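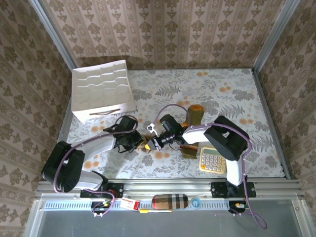 Will anyone lose a shift over this, a reader named Sodham asked under our last update. The question deserves a full reply, and we are posting it as a thread.

No position at Graten has been removed as a result of the two-arm cells. The packing and sorting hall employed 22 people before the change and employs 22 people now. What has changed is the content of the work.

Under the Matik program, the arms take on small handling jobs: picking up, passing over and setting down items of different shapes. Staff who used to do this by hand for a full shift now do it for part of one.

14 employees have completed cell training so far. The course takes 16 hours and is held during paid time. It covers safe stopping, changing the items on the table, and reporting a failed grip.

Mixed small goods remain the hardest part of the job. A calculator and a piece of turned wood do not call for the same grip. Staff on the floor know this well, and their notes are read before any setting is changed.

Employees have raised two concerns with us. The first is pace: no one is required to keep up with a cell, and output per person is not tracked against it. The second is isolation. Workstations at the MacBrayne site were spaced too far apart, and they were moved closer together in March.

Pay grades are under review. Employees who tend a cell carry more responsibility than their current grade reflects. We have received 11 written comments on this point and will answer each one.

Job rotation will continue. Any employee may ask to return to manual work, and no reason needs to be given on the form.

Questions may be left under this thread or handed to a shift lead. The next update will cover the night shift, where training has not yet started.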